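# About Calado

Calado is a small school for evening and weekend courses. We teach adults how to keep their things working: bicycles, sewing machines, lamps, radios, and home computers. The school was founded by Jaime Leitão and Randi Björklund, who met while both were learning the language of this country and had nobody to practice with. Jaime had repaired radios for most of his life. Randi had been a teacher of mathematics. They decided that a course where people use their hands would be also a good place for talking.

In the beginning we had one table in the back of a furniture shop called Bodine, and the owner allowed us to use it after closing time. The first course had 3 students and one of them left after the first evening. The others stayed, and one of these is Sérgio Pinheiro, who today is responsible for our bicycle courses.

## What we teach

Our courses are for beginners. You do not need to know the names of the tools, and you do not need to speak perfect English. Each group has at most 20 people and always 2 teachers, so that one can explain to the group and the other can go from place to place and help.

The bicycle course is the most popular in spring. We go through brakes, chain, gears and wheels, and the last evening is free for your own questions. The sewing course is given by Randi. It starts with threading the machine correctly, which many people have never been shown, and it finishes with changing a zipper. Henrique Correia gives the course on lamps and small household devices. He is strict about safety, and he asks every student to listen to his introduction also when they have heard it before.

The computer course is with Nuno Valente. It is meant for people who have a desktop computer at home and would like to understand what is inside, to clean it, or to change a part without fear.
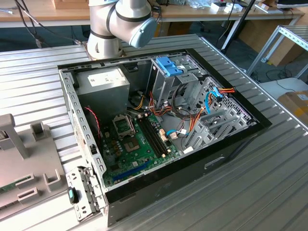

A desktop computer on its side, with the side panel taken off.
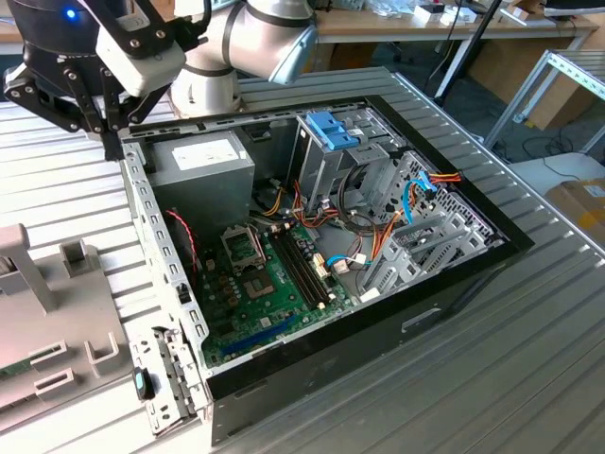 Nuno likes to begin with the names of the parts, then he speaks about dust, and only in the second lesson the students take the screwdriver. Some of them find this slow. We have kept it this way because most of the small accidents in the old course happened in the first hour.

## How we work

We do not repair things for you. We are asked this by telephone very often, so we prefer to write it clearly. If you need a repair and do not want to learn it, please call Gomex, two streets from us. They are good people and their prices are fair.

What you repair in the course, you take home. If a thing cannot be repaired, we will tell you, and we can keep it for parts if you agree. The tools stay in the school, but between courses the students may borrow a basic set for one week.

The language of the courses is English. Among the teachers we speak also Portuguese and Swedish, and it is quite normal that an explanation is given a second time in another language.

## Prices and registration

The price is the same for all evening courses and includes small materials such as screws, thread and oil. Bigger parts you buy yourself, after you have spoken with the teacher. People without work pay half, and we do not ask for a paper about it.

Registration for the autumn courses opens in May. You can register at the office, Prerkik Building, room 3369, second floor. The room number looks strange for the second floor, and we know it, but it is the right one. Please ring the lower bell, as the upper one belongs to the dentist. The office is open from four to seven in the afternoon, and usually it is Henrique who will open the door.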